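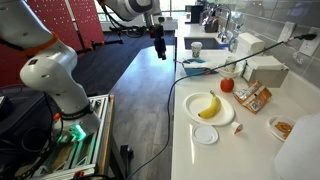 Asunto: Re: [cocina-planta] Orden de la encimera y reparto de turnos
Fecha: 26 de marzo de 2021

Hola a todos:

Respondo debajo de cada punto, espero que así se entienda mejor. Perdonen si alguna frase me sale un poco rara, el español no es mi primera lengua.

> Propongo que la fruta se quede siempre en la encimera, a la vista.
> Si la guardamos en el armario, la gente se olvida de ella y la tiramos.

Estoy de acuerdo. La manzana y el plátano que están ahora en la encimera se ven enseguida al entrar. Solo pido que no usemos un plato de papel para cada pieza – un cuenco grande sería suficiente para todos. El cuenco blanco que tenemos es pequeño, yo puedo traer otro de casa.

> Los vasos y las tapas: ¿quién los recoge?

Quien los usa. Hay un vasito blanco tumbado y una tapa suelta en la parte delantera, y junto al fregadero un vaso de papel con dibujo verde. Si alguien todavía lo necesita, que escriba su nombre encima, por favor. Si no, a la basura.

> Falta decidir dónde va la bandeja azul.

Para mí puede quedarse donde está, con las cosas de papel dentro. Pero las servilletas ya tienen su caja junto a la pared y no hace falta ponerlas también en la bandeja.

Sobre el café: el pedido a Imico lo hacemos otra vez en agosto. El último fue de 4000 gramos y costó 398 coronas, con el envío desde Wulldale incluido. Me parece un precio correcto, pero si alguien conoce otra tienda, lo miramos.

Los turnos de limpieza serían de cinco días, con cuatro personas en la lista. Los compañeros de Mendevdale prefieren empezar ellos y yo no tengo inconveniente.

Queda pendiente la bolsa de aperitivos naranja y plateada. ¿Es de alguien o es para compartir?

Un saludo cordial y gracias por la paciencia.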